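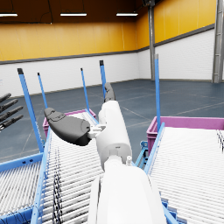
Last edited in July, 9:14 pm

Search this board... Go Advanced

Simulating the hand before I print any more of it

junizam wrote:
Evening all. I've been promising an update on the shared workshop build for ages, so I made some tea and sat down to do it properly. The arm is still in pieces on my bench, but the simulated one is up and moving, and I put it in a warehouse with roller conveyors and a pair of pink bins because that's the job I eventually want it to do (sorting returned parts for the Lolodholm tool library, bless them). The conveyor rails are light blue and the posts are blue with dark tips, and I spent far too long on the yellow-orange walls, which do nothing at all but make me happy!

My trouble is the finger pads. They're thick with a slight curve and a raised ridge near the tip, and I can't decide if the ridge is helping. Over 3000 simulated grasps I got 241 drops, nearly all of them on the smaller parts. Does anybody print theirs with a ridge?

troels_b wrote:
Lovely to see this moving along. I'd take the ridge off. I had one on my Fleson hand and small washers would rock on it and slide out sideways. Flat pad, soft rubber, done. I also think you're putting a lot of faith in simulated friction, and I say that with affection, having lost a whole winter to it myself.

MagdaliniM wrote:
I'm going to disagree with Troels, sorry Troels. My ridge is the only reason I can pick a thin plate up off rollers, because it gets under the edge where a flat pad just pushes the plate along. What shore hardness are you assuming, Juniper? If you left it at the default then your 241 doesn't tell you much yet.

junizam wrote:
Um. It was the default. I'll try 55 tonight and leave it running while I sleep.

Frida S. wrote:
Before you do, check how your rollers collide. I have the same sort of conveyor in mine, lots of thin rollers packed close together, and the small parts were catching in the gaps and getting yanked out of the grip. I blamed my fingers for weeks. Swapping in one flat moving surface for testing cured it and ran faster too.

troels_b wrote:
But then she's testing a belt, and she wants rollers.

Frida S. wrote:
True, and she can put them back once she trusts the hand. One worry at a time is how I get anything finished in my garage.

junizam wrote:
Flat surface and 55 on the pads, ridge left on for now. Grasp 3726 just went by and I'm off to bed. I'll post the drops when I've got them, and Magdalini, could you send me your pad file?

MagdaliniM wrote:
Sent. Print it on its side or the ridge comes out fuzzy.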